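Two arms, two cups and a free coffee

I went to the Drindbridge open day because Annick Campbell had a spare pass and because I have been rude about robot demos on this blog for years without going to very many of them. She thought that was unfair. She was probably right, so I put on a clean shirt and drove over.

If you haven't been, Drindbridge is the old mail sorting building past the rail yard, cut up into units and rented to small companies. Grabner has the ground floor and makes conveyor parts. Britent is upstairs and does software for warehouses, as far as I could tell from a talk that used the word "flow" a great deal. The one people had come for was Wurier, at the end of the corridor, with its two-armed tabletop system. The flyer promised "hands that learn your work." My work is mostly bookkeeping for dentists, so I had low hopes.

Registration was slow. They had printed 50 badges and a lot more people than that turned up, so late arrivals wrote their names on masking tape. Mine said MARK C. and I am not Mark C. I picked up the wrong one and wore it all morning.

The introduction was given by Toon Hoekstra, who runs the robot side at Wurier and is a good talker. A bit too good. He had slides. One of them said 1000 in very large type, and it took a question from the floor to establish that this was the number of practice runs they hope to have recorded by September. The number they had on the day was 367. I don't think 367 is anything to be ashamed of! But if that's your number, put that one on the slide.

He also showed a video, speeded up, with music. I have a rule about speeded-up videos, and the rule is that I mentally divide everything by eight. Then we went through in groups to see the real thing, which was a white table, a white wall and a couple of paper cups.

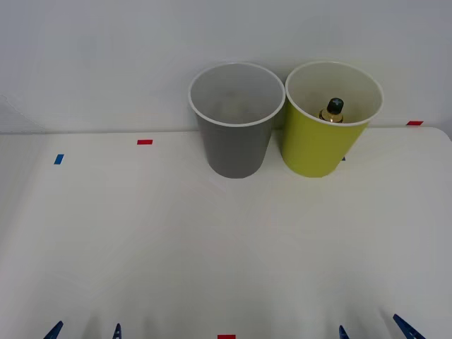 By the bookkeeper | Posted 06/08/2021 | Filed under: Days out, Machines

I'd expected more stuff. The flyer had a drawing of a robot folding a shirt while another one watered a plant. The job they'd picked for visitors was a small bottle and two cups, one gray and one yellow-green, set near the back of the table. Bottle in one cup, nothing in the other. The idea, as explained to us, is that the arms take the bottle out of one and put it in the other, and then they do it again, and again, with the cups shifted a bit each time.

Domenica Kuster was looking after the table and she was the best thing in the building. No slides. She said straight off that it looks like nothing and that it's hard, and then told us why. A paper cup gives when you squeeze it. It's light, so it tips if you catch the rim. Once the bottle is down inside, there is only a bit at the top to get hold of, and the fingers have to go in past the edge to reach it. I do this with a pencil pot every day of my life and I had never given it a thought.

I asked what the bits of colored tape were for. Markers, she said, so whoever resets the table has something to go by. I asked what happens if you take the tape away and put the cups wherever you like. She said the results get worse. I asked how much worse and she said she'd rather not guess in front of visitors, and I wrote that down as a point in her favor.

Here is my real complaint. We were given our slot, which was short, and a lot of it was spent waiting. Somebody at a laptop would say "one moment," and we would all look at the cups for a while. A boy in front of me asked his mother if it was broken. She said it was thinking. I'm not sure either of them was right.
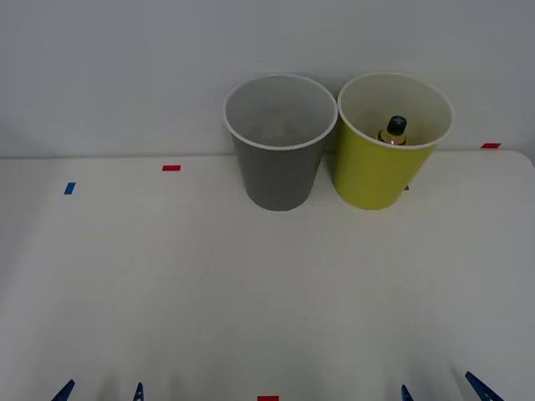
The cups and bottle at the Wurier table, Drindbridge open day.

I did get to talk to Ayanda Molefe, who had come over from Britent to watch and was standing near the back with her arms folded, same as me. She has seen a lot of these systems. Her view was that the arms are fine, arms have been fine for years, and that the question to ask is how long it takes to go from this bottle to some other bottle. A taller one, say, or one with a different cap. If the answer is an afternoon, you have a product. If the answer is another 367 runs, you have a hobby with rent to pay. I put that to Toon on the way out (more politely) and he said "somewhere in between," and then there was somebody else he had to shake hands with.

So am I converted? No. I'd also be lying if I said I was bored. There's something about watching people take a tiny job that seriously that I found hard to walk away from, and I hung around for part of the next group's slot until I was asked to move along.

What I'd like for the next one, if anybody from Wurier reads this: a whiteboard by the table with tries on one side and successes on the other, filled in by hand as the day goes on. Let it be a bad number. I would trust a bad number on a whiteboard over any amount of music.

The coffee was free and came in proper mugs. Parking was $39 for the day, in a lot with weeds in it, and the flyer had said nothing about that either. Annick says I should have taken the bus.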